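Filtgate Restaurant Puts a Clock on Dinner, and Dinner Objects
April 21, 2019

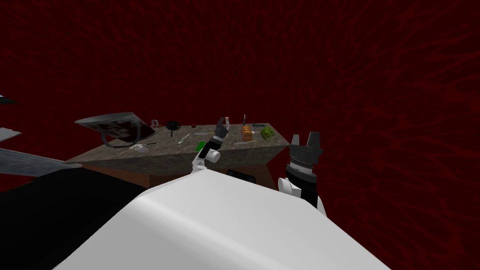

Tomás Lenihan

BOSTON - Sheehan's, a Filtgate restaurant where for decades a person could order one bowl of chowder and stay through two presidents' worth of conversation, has told its customers they may now have the table for 60 minutes.

The rule took effect this month for parties of four or fewer. Larger groups get an extra half hour, on the theory that it takes that long for eight people to agree on an appetizer. The policy is printed at the bottom of the menu, below the warning about undercooked shellfish and in the same type size.

Reaction in the neighborhood has been swift, considering how slowly everyone involved eats. A petition asking the restaurant to drop the limit collected 400 signatures in its first week. The petition was left for signing at the dry cleaner next door, the barber across the street and, until a manager noticed it, the bar at Sheehan's.

The restaurant's owners, a brother and sister who took over from their father in January, say they had little choice. Rent on the building went up at the new year. So did the price of haddock. On a good night Sheehan's serves 275 dinners, and the owners say it could serve more if the people who finished eating at seven would consider leaving before nine.

"We love them," the sister said of the regulars. "We would like to love them for an hour."

Her brother, who handles the books, put it in terms of coffee. Refills are free at Sheehan's and always have been. A couple who share a slice of pie and take four refills apiece, he said, are costing the place the family of five standing in the doorway with their coats on. He said he had thought of charging for the refills and decided he wanted to be able to walk home at night.

Time limits at restaurants are hardly new. Busy brunch spots have had them for years, and all-you-can-eat places depend on them for survival. What has changed is that ordinary neighborhood dining rooms have started writing down what they used to convey by hovering. For generations the message was delivered by a waiter who cleared the salt, then the candle, then the bread plate you were still using. The customer was free to ignore all of it, and in Filtgate generally did.

At Sheehan's the hovering has been handed over to software. The restaurant takes reservations through Wusport, a booking service that also runs the meter. When a party is seated, the host taps a screen and the hour begins. At 45 minutes the server gets a reminder. At 60, the table's square on the host's screen turns red, and somebody has to go over there and be pleasant.

The meter has had its troubles. During the first weekend it continued to run on tables that had already been paid, cleared and reset, so that several parties were, by the system's reckoning, overdue before they took off their hats. On another night the host's tablet slipped into military time and informed a birthday party that its table would be needed at 2115. The guest of honor, who was turning 80 and had been in the Navy, was the only one who understood it. He was also the only one ready to go.

Diners have found their own problems with the arithmetic. The clock starts when you sit down, but the kitchen does not. One woman who signed the petition said her entree arrived at minute 38, which left her 22 minutes to eat a pot roast and hear about her sister's divorce. She managed the pot roast.

Others have questioned what happens if a guest simply stays put. Nothing much, as it happens. The menu says tables are "subject to" the limit and says nothing further. The owners confirmed that no one has been asked to stand up in the middle of a meal, that there is no extra charge, and that they do not plan to call anyone's children. A party that runs over may be invited to finish its drinks at the bar, where there is no limit at all and the stools are bad for your back.

That last arrangement has had an effect the owners say they did not foresee. Bar sales are up. Guests who were moved along at the hour have been ordering a second round, partly out of spite, and staying longer than they would have at the table. On a recent evening the dining room was turning over briskly and the bar was three deep with people who had been turned over.

Competitors have taken notice. A diner two blocks away has put a sign in its window reading STAY AS LONG AS YOU WANT, which its night manager described as a business decision. Asked how business was, he said the place was full and had been since lunch, with the same people. He is thinking about the wording.

The staff at Sheehan's have mixed opinions. Faster tables mean more checks and more tips, and the younger servers are for it. One waitress who has worked the front section since the father's day said she had been getting people out the door in under an hour for years without a computer, mainly by asking after their health and then telling them about hers. She has switched off the reminders on her handset. Her tables, according to the restaurant's own numbers, are the quickest in the house.

The petition's backers met the owners last week to talk it over. The two sides sat down in the back booth at four in the afternoon, when the restaurant is slow and the limit does not apply. They agreed that the clock should start when the food is ordered, and that coffee should remain free. They could not agree on whether dessert counts as a new meal.

The talks broke up shortly before seven, after the host came by to say the booth was reserved. A second meeting is planned, at the diner. The new ordering rule goes onto the menu with the next printing, and until then servers have been told to use their judgment.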